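## 6. Pairing the Cirnard with your phone

Right, this is the bit where I lost most of an evening, so take it slowly. The Cirnard is a lovely little weather display once it's talking to the Flevuro app, but it's fussy about the order you do things in!

1. Plug the display in and wait for the clock to show. Mine takes 63 seconds, which feels like ages.
2. Open Flevuro and tap **Add a station**.
3. Type in the code 2341 (it's the same on every unit, you can change it later). 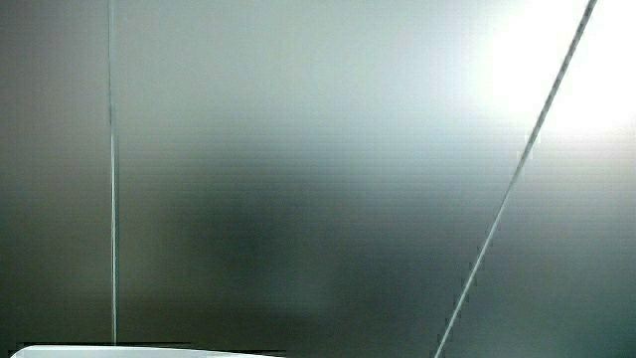 4. Pick your nearest town from the list. I'm in Stoltotwood, which wasn't on there until the March update, so scroll right to the end before you give up.
5. Hold the side button for 10 seconds and let go when it beeps.

**Note:** if you get two beeps it's gone back to factory settings - start again at step 1. Sorry.

**Caution:** don't unplug the display while the little arrow is going round. I did, and had to load everything again from a memory stick.

### Where to put it

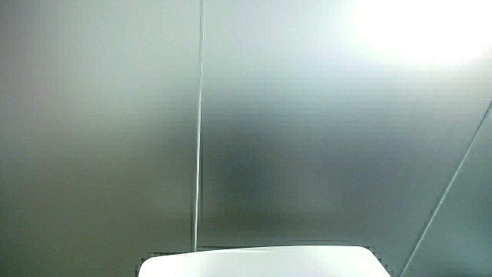

The display needs to be out of direct sun or the indoor temperature reads far too high (mine swore the kitchen was hotter than Spain). Try it in a few spots before you stick it down. Shiny surroundings are a pain as well, and a smooth grey panel with a big white patch of glare in the upper right is just the sort of thing I'd keep it away from, as you'll never read the small numbers against that. I've ended up with mine on the bookcase, facing the door.

If you've got the Levchenko outdoor sensor, leave it in the same room for now. We'll move it outside in section 7.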